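Ticket 664 - Sorting station at the electronics bench, parts ending up in the wrong bin
Product: Foltex shallow bins, yellow, set of four
Status: Open, waiting on requester
Priority: Normal

Opened Monday, 8:10 a.m.

Hi everybody, and thank you for looking at this one so quickly! We have been using the yellow bins at the sorting bench since October and on the whole we love them. They wipe down nicely and they don't slide around. The trouble is that at the end of a shift we keep finding parts in a bin where they don't belong. Last week it was 6 little connectors in with the coils, and my poor colleague spent her whole lunch break picking them out again.

I did wonder if the bins were sitting too close together, so I pulled the two columns apart a bit and ran it that way for a day. No change that I could see, and the tray got bumped more often, so I put them back.

Update, 11:25 a.m.

Thanks for the call, it was a pleasure to talk it through with you. Going down your list:

Labels - we had paper ones on the rims and they peeled off after washing. Tried the Stukelico tape on one bin at home over the weekend and it held up much better, so I'd be glad to have a roll.

Tray liner - we change the white paper every batch. I know the Grumport mats were suggested, but small screws vanish on anything dark and I would rather stay with paper if that's all right with you.

Bin order - this may be the real culprit. The Weerasinghe sheet taped up by the door numbers the bins clockwise, and the old sheet in the binder goes left column first, then right. Two of us learned from one and two from the other! I have taken the binder sheet out for now and put it in my desk drawer, in case anybody wants it back.

Still to do: check the last 37 trays against the batch list, and find out if the bins come in a second color. Even two blue ones would be a help, I think. Please do ring me back if anything needs moving. I'm in until 4 and happy to stay 10 minutes over.

Bins on both sides, steel tray in the middle: 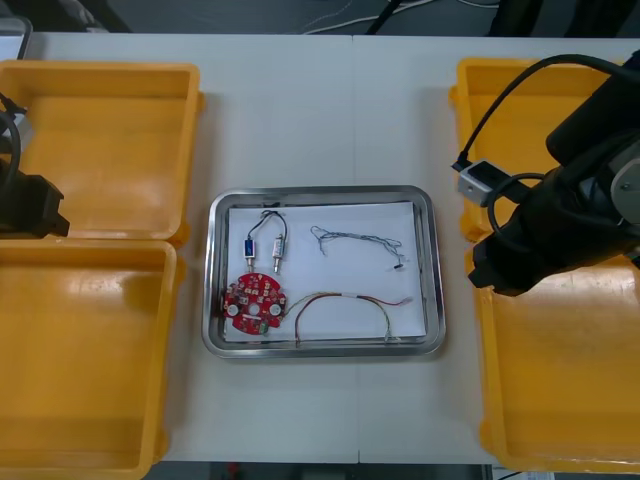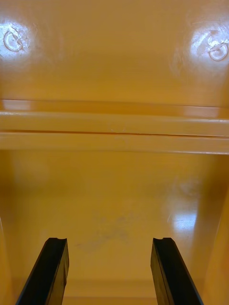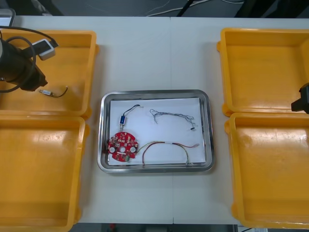 Submitted by: Femi Ajayi, electronics bench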